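Clatix Split Sleeve - ribbed, black or white
Brasetti Cable & Workshop Supply

In stock. Ships next working day if you order before noon.

Flexible ribbed tube with a slit down the whole length. Open it with your thumb, push the wires in, let go, it closes up again. No unplugging anything. Works for desk cables, TV wall runs, sewing tables, aquarium pumps, boat consoles, the mess under the mixing desk.

Sizes in stock: 6 mm and 10 mm inside diameter
Colors: black, white
Sold by the foot, or as a 500 ft reel
Shipped coiled. Hang it up overnight before you fit it and most of the curl drops out.

Which size? Put all the wires together in your fist, measure across the bundle, go up from there. A packed sleeve pops open at the bends. If you're between sizes get the bigger one, a bit of slack inside does no harm. 6 mm takes one lamp cord or a couple of thin speaker wires. 10 mm is what most people want for a desk.

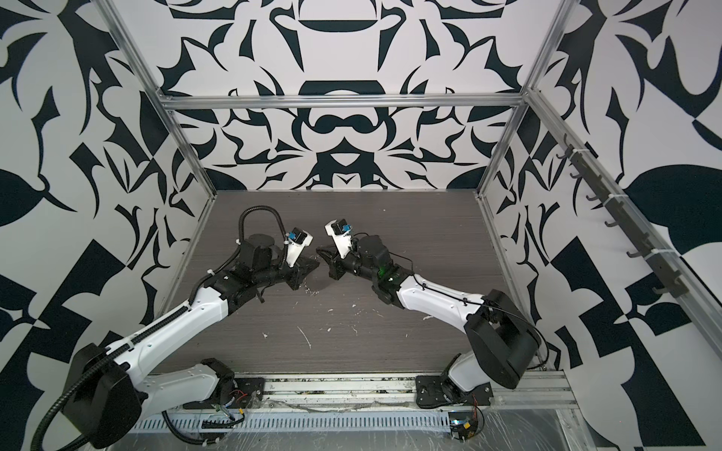
Anything fatter than that, look at the Darwish braided wrap instead. Different page. More money, softer, doesn't hold a curve the same way but it streches over plugs and it's quieter if the cable rubs on something. We don't stock the Darwish in white, please stop asking Walid.

Cutting. Ordinary scissors are fine on the 6, use side cutters on the 10. Cut in a valley between two ribs, not on top of one, or you get a sharp lip. Cut it a finger longer than you think. It shortens once it goes round a corner. End caps are separate (pack of 2, black only for now, white back in March).

Fixing it down. Sleeve has no glue on it. Zip ties, screw-down saddles or adhesive clips all work. One near each end, one either side of a bend. Don't pull the ties tight enough to flatten the ribs. Adhesive clips want a clean surface, wipe with alcohol first and give them a day before you load them. On raw wood or brick forget the adhesive and use screws. 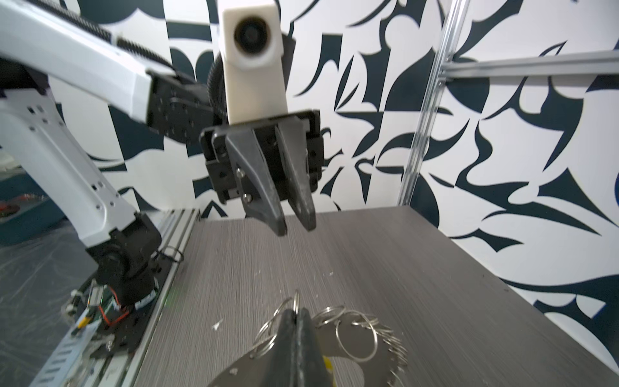 Black or white comes down to what it's fixed to. Customers mostly order black out of habit and then email to say it shows more than they expected. It does on anything pale - see the black ribbed sleeve along the top of the white arm in the photo, you spot it straight away. Fine in a workshop. In a living room on a white wall, get white. The white can be painted, light sand first, two thin coats, don't paint the slit shut. Same photo, the coiled black cable looping behind the little camera: a loop like that we'd leave bare. Sleeve is for the straight stretches and easy curves.

Not for: burying, exhaust side of an engine, anywhere it gets chewed. Rabbits go right through it. It's not a pipe either, we had one back from someone running water off a Filtalura filter through it. There's a slit in it. It leaks.

Returns: uncut lengths and sealed reels only. Cut to order means cut to order, so check your measurment before you pay.

Reel orders and trade prices, ask for Alcides Pacheco. Everything else, Walid Sabbagh on the counter. Counter closed Sat 28 November for stocktake, web orders go out as normal on the Monday.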